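Cart Handling from Head-Camera Video: Gallery and Notes

Posted October 27, 2022
57 shares | 20 comments

Gallery supplement to the Birine study on learning cart handling from first-person video. The method, in short: people do ordinary kitchen work, video is taken from head height, and a model is trained to predict where each hand will make contact with a large object before contact is made. The predicted contact points are then passed to Phelan, our mobile base with two arms, as targets for its own grippers. No markers, gloves or wrist sensors are used at any stage.

The work covers one class of object, the two-tier utility cart. Carts were chosen for practical reasons. They are common, they are too wide to be moved well with one hand in a tight space, and they can be taken hold of in several places that lead to different motions. A person standing at the handle end pushes. A person standing at the opposite end has no handle and has to use the rim or the corners of the shelf. The second case is harder for the model and is where most of our errors were.

The training set holds 1245 clips, collected in working kitchens at two sites, Rutholm and Telatton. Each clip is labeled with three things: the last image before contact, the first image with contact, and the point on the cart touched by each hand. The span between the first two labels is what we call the approach. Everything reported under this heading concerns the approach only. Pushing, steering and stopping are handled by a separate controller and will be written up separately.

Labeling rules changed once, in February. Under the old rule a hand counted as approaching from the moment it entered view. This was too loose. People walk with their hands in view, wipe surfaces, adjust sleeves, and none of it predicts a grip. Under the current rule the approach starts when the hand is over or beside the cart and the fingers have begun to curl. All clips were relabeled. Agreement between labelers improved, mainly on the start time, and hardly at all on the contact point, where it had been acceptable already.

Notes on what the model gets right. Corner grips are predicted well when both hands are visible, and a symmetric pair of hands is the easiest case in the set. The model seems to use one hand to correct the other: if the left hand is masked out, the error for the right hand grows, even though the right hand itself is unchanged. We take this as evidence that the two hands should be predicted jointly. An earlier version with two independent outputs did worse on every split we tried.

Notes on what it gets wrong. Gray carts beside stainless steel are a problem. The edge of the shelf and the front of a counter can have nearly the same brightness, and the predicted point slides off the cart and onto the counter. Training with random brightness changes helped a little. Adding a coarse outline of the cart as a second input helped more, at the cost of one extra network that has to run first. The other frequent error is depth. A hand hovering over a rim and a hand resting on it look alike from head height, so the model tends to call contact early. On Phelan this shows up as the gripper closing above the rim. The fix in use is crude — the gripper moves down until the wrist reports force, and only then closes.

Narrow aisles deserve a separate line. In an open room the person can stand anywhere, and the approach direction varies a great deal. Between a counter and a row of equipment there are two places to stand, one at each end of the cart, and the forearms come in from the bottom of the view at much the same angles every time. Error is lower in aisles for this reason, and the aisle results should not be read as better understanding of the cart. When we report a single number we weight aisle and open-room clips equally.

Floor condition was logged but not used. Grates, grout lines and small debris all affect how casters roll, and a base that pulls a cart over a drain cover needs to know it is there. The contact model does not. We kept the label in the release so that others can use it.

Transfer to the robot was tested with 20 trials per grip type. Corner grips from the end opposite the handle failed in 2 trials, both with the same cause: the arms reached the correct points but the base was parked too far back, and the elbows ran out of travel. Handle grips had no failures. We would not make much of the difference at this sample size. Base placement is now chosen after the contact points are predicted, where before it was fixed in advance.

Clips are cut short on purpose in the release version, ending shortly after contact. Full-length clips take up much more storage and add nothing to this task. Labels are plain text, one line per clip, left hand first.

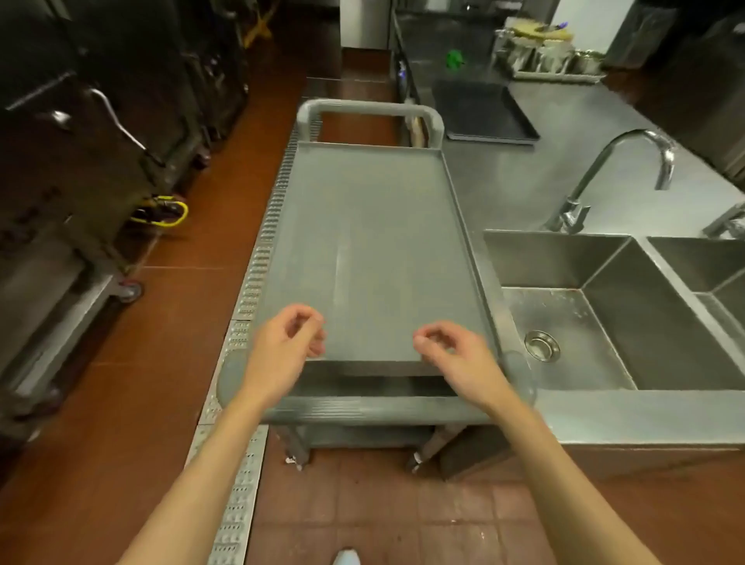 Corner approach, far end from the handle, aisle split. Left and right targets are the two front corners of the top shelf.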